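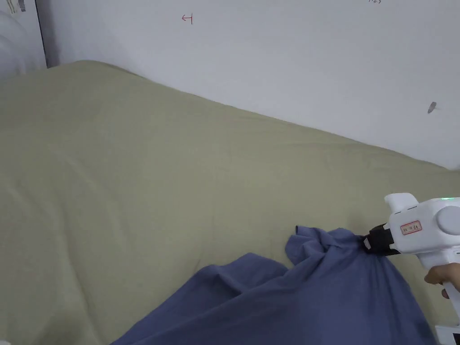
Monday, August

Cast and crew biography pages, Rerkix notebook. Carrying on from the last entry, where the import stopped at the letter F.

Restarted the import at 9:15. It got through the F names this time. The problem was the record for the actor Figueiredo, who is credited under one name in the Mutville series and under two names in the film that came after. The script made two people of him and then choked when both claimed the same birthplace. Merged by hand. Kept the longer name as the main heading and put the short one under "also credited as."

Total records after the merge: 1664. The count on the old site was the same, so I take that as a match, but I have not compared them line by line.

Glória Bastos sent back her notes on the test pages. She read five of them start to finish. Main points, in her order:

Birth dates. Two pages give an age and no date. The age was right when somebody typed it and has been wrong since the next birthday. We should store the date only and work out the age when the page loads. If we have only a year, print the year and leave the age off.

Family section. She wants it cut to what the actor has said on record in an interview, with the interview named. I agree. Most of what we inherited has no source at all. Children's names come out entirely unless the child also works in the business.

Net worth. Still no source for any of these figures. Searched for the number on one page and found it repeated on other sites, same wording, same typo. My vote is to drop the field. Glória says the pages with that field get most of the visits and Teltano will ask about it. Left it hidden for now, not deleted.

Role dates. The first and last year for a recurring part should come from the episode list and not from the biography text. Tried this on the Mutville cast. It works for the regulars. It goes wrong for guest actors who came back after a gap, where it prints one long run as if they never left. Need a rule for gaps. Maybe list the seasons when there is a break of more than a year.

Afternoon: rewrote the opening lines on the test set. Old pattern was name, "is an actor," then a list of everything. New pattern is name, nationality, the one part most people would know, year it started. Anything else goes below. Reads better, though for stage actors the "best known" part is a guess and I marked those for Glória.

Social media links: ran the checker at 3:40. A good many are dead or point to fan accounts. Did not fix any today. The checker also flags private accounts as dead – not the same thing, so the list needs a second pass before we remove links.

To do:
Ask Teltano about the net worth field before the next upload
Write the gap rule for recurring roles
Search for other split names like Figueiredo, start with anyone who has a hyphen
Send Glória the stage list

Backup made at 5, copied to the shared drive.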